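Hillen Path Maintenance Group
Minutes of the spring meeting, 2 May 2026
Wekunville Town Hall, Room 13

Present: Ifeoma Ojo (chair), Kai-wen Fu (minutes), four members. Apologies from the Turcotte end.

1. Minutes of the November meeting
Accepted with one correction. The length of the woodland section should read 3,017 feet. The figure in the draft had left out the approach from the Turcotte gate.

2. Left bank, lower stretch

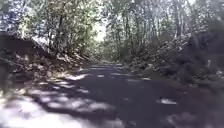 Bank work was carried over from November for lack of a quote. Grundetti has now priced clearing by the foot, with a minimum charge of 100 feet per visit. K. Fu asked whether exposed roots were covered by the price. They are not, and the group does not want them cut. Fallen branches lying along the slope above the pavement may be pulled down and stacked. The leaf litter at the foot of the bank is to be raked back from the pavement margin, where it has begun to spill over the asphalt.
Action: I. Ojo to send Grundetti a revised scope with roots excluded.

3. Edges
The edge of the asphalt is hard to find in places, and the November measurements of width differ from the spring ones for that reason. Agreed to measure from the center line outward and to record each side separately.
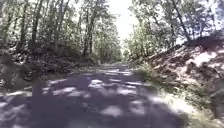
Item 3: asphalt meeting grass and weeds on the right, shaded ground at the foot of the slope on the left.

The grass strip will be trimmed by hand. No spraying. The left side is to be left alone until the raking under item 2 is finished.

4. Center line and signs
A member proposed a painted center line for the full length. Cost of paint and labor was put at $298, materials from Wekunville Public Works stock.

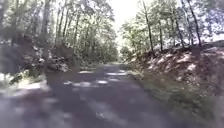
Discussion of the proposal was split. Those in favor cited cyclists meeting walkers on the narrower parts. Those against noted that the asphalt has no painted lines, curbs or signs along this length, and that a line would need repainting on a schedule the group has not budgeted for. K. Fu added that patchy sunlight on dark pavement would make a thin white line hard to pick out — yellow was suggested, without a decision. Deferred.

5. Inspection of steep ground
The inspection form has one box for both banks. I. Ojo considers this too coarse.
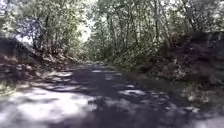
The form will be split into left and right, with a line for height and a line for loose material. The right bank is the taller and steeper of the two on this stretch and will be inspected first. Leaning trees over the left side go on a separate sheet — species, lean, distance from the path.
Action: K. Fu to redraft the form and circulate it.

6. Other business
The rake and two pairs of loppers are still at the Turcotte gate shed. Key is with I. Ojo.

Next meeting: November, same room.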